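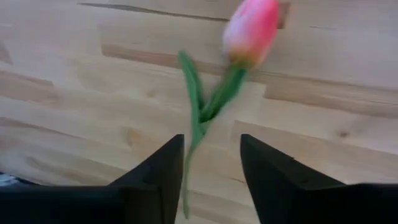
Coral pink going to pale lilac on one side, with two leaves at the junction.

Delstead Faux Botanics
November 17, 2024

Thread on artificial tulips in a clear glass vase. Tulips are the hardest of the common fake stems to arrange well. The notes below cover leaves, stem length, vase opening, lean and color.

Start with the leaves. On most artificial tulips they join the stem at a single point, and everything below that point is bare. That junction sets how deep the stem can go. Once it drops below the rim, the leaves fold up against the glass and the stem stops where it likes.

So measure from the junction to the blunt end before picking a vase. The overall length printed on the tag includes the bloom and tells you very little. On the Dullomen long stem the tag says 47 cm. The part you can put in a vase is a good deal shorter.

Leaf shape out of the bag: usually flat, with a crease pressed in lengthwise. The crease is correct, real tulip leaves have one. The flatness isn't. Roll the leaf once around a pencil, let go, and stop there. Rolling it repeatedly leaves it limp and it won't hold a curve after that.

If there are two leaves on the stem, open them into a V and set them at different heights. Matched leaves are the quickest giveaway in the whole arrangement, ahead of petal texture and ahead of color.

Small folded flaps at the junction are normal. They are surplus from where the leaf is wrapped and fixed. Turn them to the back. I used to trim them, and on the older Nodent stems that loosened the leaf enough that it slid down under its own weight.

Stem lean. A cut tulip keeps growing in the vase and bends toward light, so a bunch of dead vertical stems reads as fake from across a room. Give each one a single long curve. Bend over the edge of your palm with both thumbs moving apart. A bend made at one spot gives a kink, and a kink in a wired stem is permanent.

Check for wire first. Hold the stem near the end and let the bloom hang. If it droops and springs back with no set, there's no wire and no amount of bending will help. Those are fine in a narrow opaque vase where the rim does the work.

Now the vase. Clear glass is unforgiving with artificial stems, for two reasons. You see the blunt ends. You also see that there is no water, or you see water with a stem in it that was never meant to be wet.

On water: check the cut end. If there's bare wire showing, keep it dry. Rust comes up through the coating as brown spots, and I've had it show on a display stem inside of 17 days. If the end is capped, water is all right, but change it as you would for real flowers. It still goes cloudy.

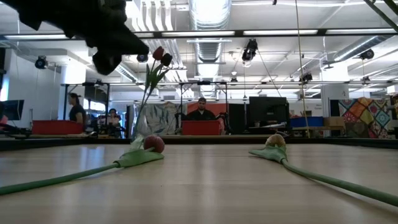

Deep red and a near-black one up in the glass. Dusky red and yellowish tan still on the table.

Placement order. I put the darkest blooms in first. They lose their outline against almost any background, so they need the clearest air around them, and that is easiest to arrange when the vase is nearly empty.

A deep red next to a near-black is a close pairing and it needs a height difference to work. One sits slightly higher, the other slightly lower and to the side. At the same level they merge into one dark lump from any distance.

With only a pair of stems in the vase, they will both lean the same way. This is geometry. Each stem rests on the rim at one point and on the base at another, and the first stem in tends to claim the direction. Leave it. The lean gets corrected by later stems crossing underneath.

Crossing underneath is the entire method. Each new stem goes in on the opposite side from where its bloom will end up, so the lower ends cross near the base and lock. Real tulip stems do this reluctantly because they're slick. Fake ones have more friction and hold well.

Lay the remaining stems out on the table before you continue, blooms toward the middle and stems out to the sides. It keeps the leaves from catching on each other, and you can pick up by the stem without touching the petals. A pile of artificial tulips hooks together at the leaf and you will lift three to get one.

Pick up low on the stem. Below the leaf junction there's nothing to crush, and the hold is close to where the stem will pass the rim. A grip on the bloom turns the head out of line with the stem. The Zeng soft-touch heads are especially bad here, because the head is a push fit and rotates freely.

Vase opening. For a small bunch I use the Nodent cylinder with a 6 cm mouth. Wider than that and the stems slide to the edge and leave a hole in the center. If wide is all you have, a grid of clear tape across the mouth works. Keep it back from the outer edge of the rim or it catches light.

Height ratio: bloom tops at 2 times the height of the vase is my upper limit for tulips. Florists go taller with other flowers. Tulips carry their weight at the very top, and so do the fakes, so a light vase will tip. Clear glass pebbles in the base help if you can stand the look of them.

Color. Pinks with a lilac or cream fade are the most forgiving and can face any direction. Turn them so the fade is visible from the front. If the base of the bloom has yellow in it, angle the head down slightly and less of it shows.
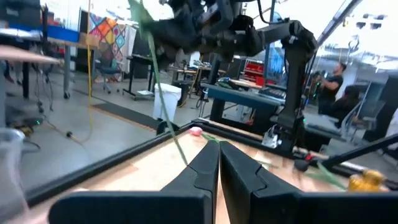
Tan and yellowish blooms go low and to the front. Up high they look like a red tulip that has gone over, particularly with brown shading on the petals. Low down, against green leaf, the same bloom looks deliberate.

Small closed buds are a separate problem. They come on the same stem gauge as the full blooms in most ranges, so the proportion is off. Cut them shorter than you think and tuck them beside a larger head at leaf height. Use side cutters, kitchen scissors will chew the coating and not get through the wire.

Last one in goes at the back. By then the others are locked and a stem pushed in at the front shifts all of them. Turn the vase instead of reaching over it, and hold it at the base while you do.

Dust: cool air from a hair dryer, bloom pointing away from you, once a month. A damp cloth is fine on leaves. On printed petals test the inside first. The Dullomen reds have left color on a white cloth for me. The pinks haven't.

Storage is flat, in a long box, leaves folded up along the stem and a strip of tissue between layers. Standing them in a bucket for the off season puts a bend in every stem at the same height, and you'll spend the first morning of spring taking it out again.

Replies are open if you have a stem that won't hold a curve. Include the tag length and whether the cut end shows wire.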